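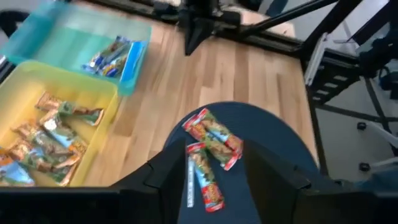 Snack bars in a yellow bin and a teal one, with more on a dark platter.

Serving Size Should Mean the Package

A nutrition label has one job: to tell the buyer what is in the thing being eaten. On small packaged foods it often fails, and the cause is the serving size line.

Take a bag of trail mix sold at a register. The panel lists calories per serving, and the bag holds 3 servings. A shopper who eats the whole bag has to multiply every line. Few do. The arithmetic is easy, but it is placed at the point where attention is lowest.
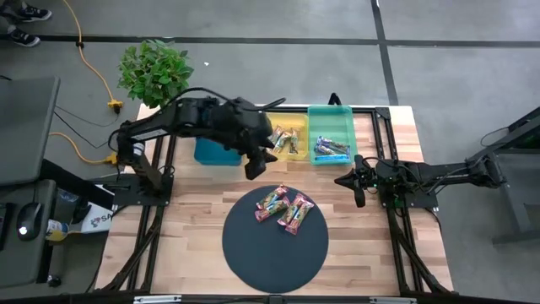
Photo: Jagadeesh D'Souza

Medve, a regional snack maker, prints 22 grams of sugar per serving on its large cookie. The cookie is 2 servings. Hostholm sells a similar cookie and labels it whole. On the shelf, the second product looks worse, and the more candid label is penalized.

The usual objection is that portions differ from person to person. They do, and a family-size box should keep a per-serving column. A package that one person can finish in 5 minutes is a different case. Its panel should state the total first, in the larger type, with any smaller portion listed after it.

Brista made this change in December on its single bags. The redesign required new plates and no change to the recipe. Other brands can do the same at their next print run.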